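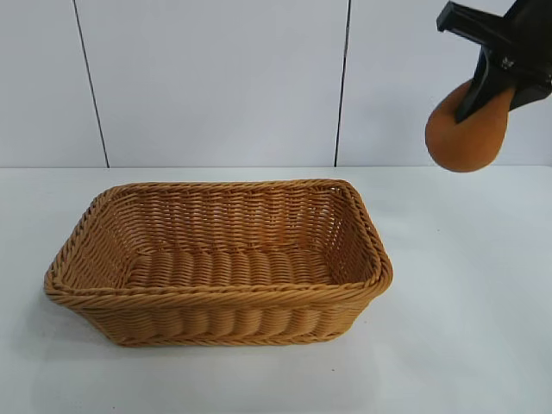 Tolham Library to Lend Household and Garden Items From June

2023-05-21

The Tolham Public Library will begin lending household, kitchen and garden items to cardholders in June, following a vote by the library board to extend a trial held at the Worberg Street branch over the winter.

The new service, to be known as the Home Shelf, will open with 82 items. They include canning kettles, folding tables, a carpet cleaner, pruning saws, serving dishes, picnic baskets, sewing machines and a set of child safety gates. All items may be borrowed free of charge by any adult resident who holds a library card in good standing.

"Residents have asked the library for years whether it could lend the kinds of things that are needed once or twice a year and stored for the rest of it," said Doina Georgiev, director of the library. "The trial gave the board a sound basis for saying yes."

During the trial, which was limited to kitchen goods and hand tools, the Worberg Street branch recorded 1,991 loans. The most frequently borrowed item was a large stockpot, followed by a cordless drill and a cake stand. Two items were reported lost, and both were paid for by the borrowers. Late returns were somewhat more common than for books, and the board has shortened the reminder period as a result. Borrowers will now receive a notice the day before an item is due and a second notice on the day itself.

Items will be lent for eight days, a period chosen to cover one full weekend with time for pickup and return on either side. One renewal will be allowed if no other cardholder has placed a hold. A borrower may have no more than two Home Shelf items out at once. Sets, such as a punch bowl with its cups, are treated as a single item.

Most of the opening collection was bought with a grant from the Jurić Family Fund, which has supported the library's summer reading program in the past. The remainder was donated by residents and by Skadano Hardware on Mill Road. The grant also covers storage racks, labels and the first year of repairs. No money from the book budget has been used, and the board has stated that none will be moved to the service in the coming fiscal year.

Mimoza Vukčević, the branch manager at Worberg Street, will oversee the collection. Staff will check each item when it comes back and clean it before it is placed on the shelf again. Electrical items will be tested by a licensed contractor at set intervals, and the date of the last test will be printed on the label.

"Borrowers are asked to return kitchen goods washed and dried, and tools free of soil," Ms. Vukčević said. "A short instruction card travels with every item – please return that as well."

The library will not lend ladders, chain saws, pressure cookers, car seats or bicycle helmets. The board considered ladders at some length before deciding against them on the advice of its insurer. Requests for other additions may be made on a form at the front desk of either branch, and the board will review them twice a year.

Cardholders will be required to sign a borrower agreement before their first loan. The agreement sets out replacement costs and states that the borrower accepts responsibility for the safe use of the item. It needs to be signed only once and remains in force for as long as the card is valid. Residents under 18 may not borrow from the Home Shelf, although a parent or guardian may do so on their own card. Teachers who work in Tolham but live elsewhere may apply for a card at the Worberg Street branch with proof of employment.

The collection will be listed in the library's online catalog under its own heading, and holds may be placed there, by telephone or in person. Pickup and return will take place only at the Worberg Street branch, at the desk beside the side entrance. Items may not be left in the book drop or returned to the Main Street branch, which has no storage space for them. Held items will be kept for two open days before passing to the next person in line. The loading area behind the building may be used for short stops by those collecting large items, and staff can help carry them to a vehicle on request.

Donations for the Home Shelf will be accepted beginning in June, by appointment. Items must be clean, complete and in working order. The library is particularly interested in large serving platters, folding chairs in matching sets, garden carts and sturdy baskets with handles. It is unable to accept upholstered goods, mattresses, bedding, gas-powered equipment or anything with a missing part. Donated goods that are not added to the collection will be offered in the library's fall sale unless the donor asks for them back.

The board has also approved a short series of evening classes to accompany the service. The first will cover basic care of a sewing machine, including threading, oiling and changing a needle. Later sessions will deal with home canning and the sharpening of garden tools. The classes are free, but space in the meeting room is limited and registration is required.

A report on the first six months of lending will be presented to the board in the winter – the figures will be posted on the library website once the board has received them. Questions about the service may be directed to the Worberg Street branch during regular hours. The borrower agreement and the full list of items are available at both branches, and copies in large print can be provided on request.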